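Chapter 6
Weighing and Portioning

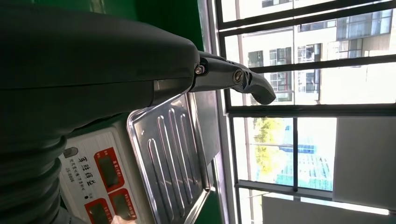 By now you have met cup measures, spoon measures and the knife. This chapter is scales. Most of the money a small kitchen loses, it loses here, a little at a time, and most new hires learn the scale in two minutes from somebody who is already late for something else. So slow down for this one.

What you should be able to do by the end:

Zero a scale and know when to zero it again.
Tare a container, any container.
Work out a price from a weight and a unit price.
Portion a batch to target and write down what was left over.
Clean a tray without wrecking what is under it.

Words to know: gross, net, tare, capacity, division, drift. All in the back of the book too.

6.1 What the scale is doing

A counter scale has a tray, a body and something under the tray that bends. That's the load cell. Put weight on, it bends a very small amount, the electronics turn the bend into a number. Everything that goes wrong with a scale goes wrong because something else is bending it, or stopping it from bending. A towel jammed under one side. A tray leaning on the wall. A counter that slopes.

Price-computing scales usually have three windows: weight, unit price, total. Read them in that order, always. People skip to the total and then can't say why it's wrong. Portioning scales in the back mostly have one window, weight only, and that's fine for the back.

Trays. Stainless steel is common. Some are flat, some have ridges pressed into them. Ridged ones are handy with wet items but flour and fine sugar get down in the grooves, so use a bowl or a sheet of paper for powders. And then tare the paper. Yes, even paper.

6.2 Gross, net, tare

Gross is everything on the tray. Tare is the container. Net is what you are selling or cooking.

Gross minus tare equals net.

Worked case, from the Pamora deli counter. Tub of olives goes on, no tare set, display reads 763 g. Empty tub with lid weighs 109 g. Net is 654 g. Charge for 763 and the customer has paid olive price for plastic. Do that all day and you'll hear about it.

Same counter, other direction. Tare is set for the big tub, clerk switches to a small one and doesn't reset. Now the shop is giving olives away. Nobody complains about that one so it can run for weeks. Check the tare each time the container changes, not each shift.

6.3 Portioning to target

The Prestow bakery line scales dough at 900 g for the large loaf. One cut piece at a time, on the tray, add or pinch off, next. Target is what goes in raw. The loaf comes out of the oven lighter, water goes off as steam, so a finished weight on the label needs a heavier raw weight behind it. Chapter 9 has the full tables.

For small items, portion a few by scale, then by hand, then go back and check with the scale. Hands get heavy toward the end of a shift. Everyones do.

6.4 Checking and drift

Keep a 100 g check weight near the scale, in its case, not loose in the utensil drawer with the peelers. Before opening:

Scale on, tray on, nothing touching it.
Let it settle and read zero.
Check weight in the middle. Read. Then at each corner.
Write it in the log.

If the corners disagree, look under the tray first. Nine times in ten it's crumbs. If it is still off after cleaning, tag it and pull it from use. Don't correct in your head. The Paltero commissary ran a scale that way through most of February, everybody "just knew" to knock a bit off, and then the new person didn't.

6.5 Cleaning

Power off. Lift the tray straight up, wash it, dry it seperately. Body gets a damp cloth, never a spray, never the sink. Dry the windows and the keys. Tray back on, press lightly at the corners for rocking, power on, zero.

Before you go on to section 6.6 (hanging and floor scales, Kuster warehouse case), weigh three empty containers from your own kitchen and write the tares on tape on the bottom. You will need them for the exercises.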